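A Good Towel and a Clear Table: An Afternoon with the Woman Behind Zakharchenko

The kettle was already on when I got to the workshop in Cukgate, and before I had my coat off I'd been handed a mug, a shortbread cookie and a dish towel to feel. "Go on, squeeze it," said the owner of Zakharchenko, the little household linen business that readers of this site keep writing to me about. "People are so polite with cloth. You can't learn a thing about it by being polite."

So I squeezed it. It was soft and springy, much thicker in the hand than I expected, and when I let go it puffed itself back up like a small loaf of bread. She looked very pleased with both of us.

She has been selling kitchen textiles for 21 years, first from a folding table at the Gorkano spring market and now from two upstairs rooms with a good deal of daylight and not quite enough shelving. She asked me to leave her name out of this ("The cloth has a name, put that in," she told me), and I've kept my promise. What she did want to talk about, for the better part of an afternoon and two pots of tea, was drying dishes.

"My grandmother had one drawer of towels for glasses and one drawer for everything else, and heaven help you if you opened the wrong one," she said. "The glass towels were flat and smooth. The others were the bumpy ones, the crinkly ones, and those were the ones I loved, I suppose as they were the ones I was allowed to use. I used to stand on a stool and dry the spoons. I dried each spoon about as long as it takes most people to do a whole dinner service."

The crinkly ones are what she has built her business on. The towel she is proudest of is called Fovside, a white cloth with a puckered weave and gray stripes worked in a kind of chain pattern, and if you have ever stood in front of her stall you will have seen a stack of it. I asked how she settled on the stripe.

"Oh, that took forever," she said, and laughed, and got up to refill the pot. "I wanted a stripe that looked like it was doing something. A plain gray line is very nice but it just sits there. I had one drawn like a ladder, and I had one that looked like a row of birds' feet, which I didn't intend and couldn't stop seeing once my sister pointed it out. Then I tried this one, which looks to me like a little rope or a row of links, and I put it up on the wall by my desk and left it there all through May. At the end of the month I still liked it. That's my test for everything, really. Leave it up and see if you get cross with it." 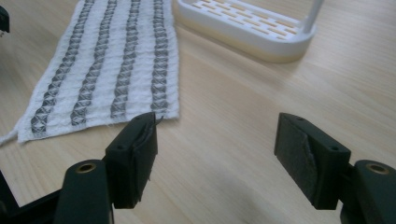

She is a great believer in the kitchen table, too, and has opinions about what ought to be on one. Very little, is the short version. The long version took us through most of the shortbread.

"When I wash up, I want somewhere to put things down," she said. "I like a pale wood, something you can wipe, and I like it bare. A rack for the dishes, a towel beside it, and that's your whole arrangement. People buy these enormous racks with three stories and a balcony for the forks, and then they've got no room left to stand a saucepan. Mine is a plain white plastic one that I've had since before my youngest could walk. It isn't beautiful and I wouldn't be parted from it."

I confessed that at home I have one of the three-story ones. She was very kind about it.

We got onto the subject of laying a towel flat, which she does and I never have. I've always hung mine over the oven door in a lump. She prefers to spread hers out on the table next to the rack and turn the wet cups over onto it, so that the cloth does the first part of the work by itself while she gets on with the pans. A puckered weave is well suited to this, she explained, as the small ridges hold the rim of a cup up off the table a bit and let some air get underneath.

"You lay it out, you give it a pat, and don't worry about getting it straight," she said. "Mine's never straight. My husband squares it up with the edge of the table when he walks past, and then I come along and pull it crooked again without noticing. We've been doing that for years."

And what about the edges? I'd had a letter from a reader whose towel had started to shed a few threads at the corner, and she wanted to know if that meant it was finished. This brought on the most animated ten minutes of the visit.

"No! Please tell her no. A few loose threads on the end of a woven towel are just that, a few loose threads. Snip them, don't pull them. If you pull, you can draw up a whole row and then you've got a wrinkle that will never iron out, and I say that as somebody who pulled one in front of a customer. Get the small scissors, cut it close, and if the end keeps on fraying, fold it over twice and run a line of stitches along it. You don't need a machine for that. You need a needle and something good on the radio." 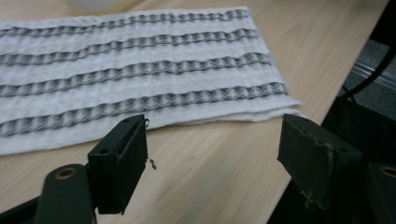 Photo: Zakharchenko

For washing, she is equally firm and a little less dramatic. Her towels go in warm with the sheets, never with anything that has a zipper, and never with fabric softener. "It coats them," she said. "They come out smelling like a meadow and they won't pick up a drop." She shakes each one hard when it comes out of the machine, two good snaps over the back step, and hangs it by the short end. She doesn't iron them. Flattening out a crinkled cloth strikes her as a funny thing to do with your evening.

The business is still small, and she'd like it to stay a size she can carry in her head. Last year she sent out 3,562 towels, a number she knows because she writes every order in a ledger by hand, and she keeps 40 of each design folded in the back room so that there is always something to sell when the weaver is on vacation. Her most faithful customer has ordered from her 123 times, usually one towel at a time, and always with a note about the weather.

I asked if she ever got tired of talking about dish towels. She considered this while she wrapped up the rest of the shortbread for me to take home.

"I get tired of the invoices," she said. "But a towel is a thing you pick up every day of your life, several times, usually when you're thinking about something else. I like that I had a hand in it. Somebody's standing at the table having a worry or a chat or a bit of a sing, and there's my towel. I think that's a nice place to be."

She then made me choose one to bring back with me, would not hear of my paying, and walked me all the way down to the bus stop, telling me about pillowcases.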